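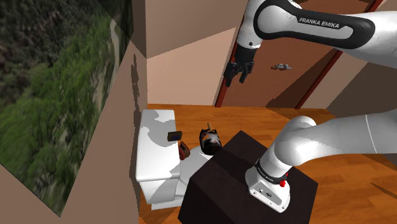 The Motance Way

The Motance Way is a signed long-distance cycle route running from the market town of Birska to the harbour at Dondent, with the Correia valley taking up most of the middle. It's 100 miles from end to end, split into three sections, and it uses a mixture of quiet lanes, old railway path and (sorry) one fairly horrible stretch of A-road shoulder. I've ridden the whole thing twice and bits of it more times than is sensible, so this entry is written partly from the official leaflet and partly from having been rained on along most of it.

Search this wiki Go Advanced

Name

Motance is the ridge you can see from the start in Birska, a long flat-topped hill that the route spends its first morning trying to get round. Older maps call the path along the foot of it the Motance Road, and when the signs went up the name was just carried over to the lot, including the 64 miles or so... no, I won't guess at it, let's say the large part of the route that is nowhere near the ridge. People in Dondent have never liked this much and you'll still hear it called the Harbour Ride down there. Same route, same signs.

Route

Birska to Correia is the first section and measures 36 miles. You start outside the old corn hall, go down the cobbles (walk it, really, if you're on thin tyres) and pick up the railway path behind the bus station. The surface is fine crushed stone and drains well, apart from under the two road bridges, where it turns to soup from November onwards. There are barriers at each lane crossing. They've been widened over the years and I can get a bike with panniers through all of them now, but a cargo trike is still a struggle at the one by the sewage works. After the path ends you're on lanes, and the climb over the shoulder of Motance begins more or less at once. It's long and steady, with a water tap on the left by the chapel gate! I mention the tap because the leaflet doesn't.

Correia village has the only bike shop on the route outside the two end towns. It's small, it shuts for lunch, and it keeps a decent box of second-hand inner tubes and odd spokes.

The middle section follows the river down the valley. This is the bit everybody puts in their holiday snaps and I can't argue with them. The lane is narrow and has grass up the middle, the gradient is gently in your favour, and there's hardly any traffic outside of harvest time, when you'll want to be ready to hop on to the verge for a tractor. It finishes at the weir, where there's a café in an old pump house with bike stands out front.

The last section, weir to Dondent, is where opinions differ. The lanes run out and for 3 miles you are on the shoulder of the main road. The shoulder was repainted and swept properly when the route opened, but gravel gathers in it again every winter, and the drain covers on the northbound side still have their slots running the wrong way, in line with your wheels. Keep a bike's width out from the kerb there. After that it's sea wall all the way to the harbour, flat as you like, usually with the wind straight in your face.

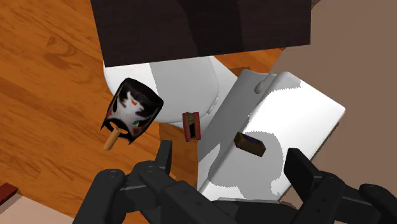
Signs

The signs are small blue squares with a white M and an arrow. They're mostly on existing lamp posts and gateposts, and in high summer a fair few disappear behind cow parsley. The ones on the valley section also give distances, which I love, although the one just after the second ford disagrees with the one just before it. Riding from Dondent to Birska is officially supported, but in practice the signing in that direction is thinner and you do need the map, particularly leaving the sea wall, where the turn comes up very suddenly behind a boat yard.

A folding paper map is sold in the shop at Correia and in the library at Birska. There's a cue sheet too, printed on both sides, which fits nicely in a bar bag window if you fold it in half and then in half again. The route file can be downloaded, and older copies of it still send you through the quarry, so get a fresh one if yours has been sitting on your phone for a while.

Surface and bikes

You don't need anything special. I did it first on an old steel tourer with 32 mm tyres and second on a borrowed hybrid, and the hybrid was nicer on the railway path and worse everywhere else. Road bikes manage in dry weather. Tandems are fine apart from the cobbles. I'd want mudguards between October and April, and lights at any time of year for the short tunnel before the first lane crossing, which curves just enough that the middle is properly dark.

Getting there

Both ends have a railway station. Trains at Birska carry bikes without a booking, but the carriage with the space is at the far end from the ramp, so allow yourself a few minutes. Dondent is trickier: the branch line takes two bikes per train and the early evening one fills up in good weather. I've waited for the 8.15 with a bag of chips more than once and it's not a bad way to finish. There's no public transport worth planning around in the valley itself, although the Correia bus will take a folder in its bag.

Events

An informal ride takes place each June, leaving the corn hall at six in the morning and aiming to reach the harbour for tea. There's no entry fee and no timing. The most recent one I joined had 50 riders at the start, and a good number of them peeled off at the pump house café and went no further, having found the cake. A shorter family version covers only the railway path and back.

Planned changes

A replacement for the main road section has been on the drawing board for as long as the route has existed. The preferred line crosses the water meadows on a raised path and comes out by the boat yard. The alternative is a kerb between the shoulder and the carriageway, which would be cheaper and, to my mind, still pretty miserable in a crosswind. New drain covers are due whichever is chosen. The meadow path would also need a bridge over the main ditch, and the width of that bridge has been argued over at great length; I'd like it wide enough for two people to pass without one of them getting off.

See also: Birska railway path; Dondent sea wall; Correia valley lanes

We use cookies to remember your settings and to see which pages get read. Accept Manage choices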